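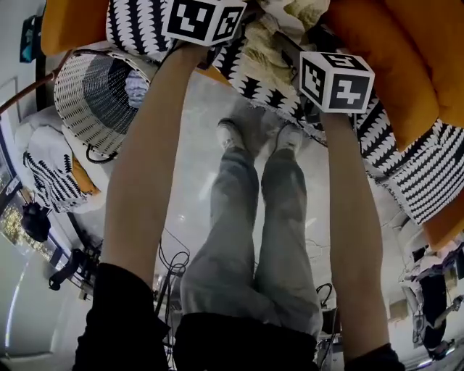

Sitting area, east end, March 17, 2022. Marker cubes in both hands, before the textiles were moved.

The sitting area at Lallgate was begun today, the two bedrooms and the hall having been completed in January. The diary for those rooms is held with the Ustby papers and is not repeated in this entry.

Work started at 9:15. The heating had been left on low overnight and the room was comfortable without a coat. The floor is pale grey with a high gloss, and it shows every footprint under the ceiling lights. It was wiped twice before noon and will need to be wiped again before the handover. The black shirt and light grey trousers were worn as agreed, with the grey sneakers kept for indoor use only.

The first hour was given to the seating. The orange cushions are in good order apart from one, which has a pulled seam along the back. The seam is 14 centimeters long and can be closed by hand with matching thread. There is no matching thread in the house. A reel has been added to the Sqalli order, which already stands at 200 dollars for this room and should not be allowed to grow much further.

The black-and-white zigzag fabric took longer than planned. The pattern must run in the same direction across the whole seating group, and two lengths had been laid the wrong way around at some earlier date. Both were turned and smoothed flat. The difference is plain from the doorway — the waves now carry on from one length to the next, and the eye is no longer stopped halfway. One length remains slightly short at the corner. It has been tucked under and will pass if the cushion above it is not shifted.

The cream knitted throw was taken outside, shaken and brushed. It sheds. Cream lint was found on the zigzag fabric, on both shirt sleeves and inside the wicker basket. The plan drawn up by the Skernell office has the throw folded square over the arm. It was tried that way for half an hour and looked stiff, and it was put back in a loose drape, as before. A note has been sent to the office requesting approval of the change.

The woven basket, white with grey and dark bands, was emptied and wiped. It held old magazines, a charging cable and two remote controls, one without batteries. The magazines went to paper recycling. The basket stays beside the orange cushion for now, although it may be better placed nearer the window once the side table is delivered.

Lunch was taken at 12:40 in the kitchen.

The afternoon was spent on the inventory sheet. The replacement value for the soft furnishings in this room was entered as 2,000 dollars, in line with the figure used for the hall. The throw was entered separately. The sheet still lists a footstool which could not be found in any room or in the storage closet, and the line has been left open.

Left at 4:50. Blinds down, heating low, side door locked. To bring next time: the thread, a lint roller, batteries for the second remote, and the floor cloths now drying at Ustby.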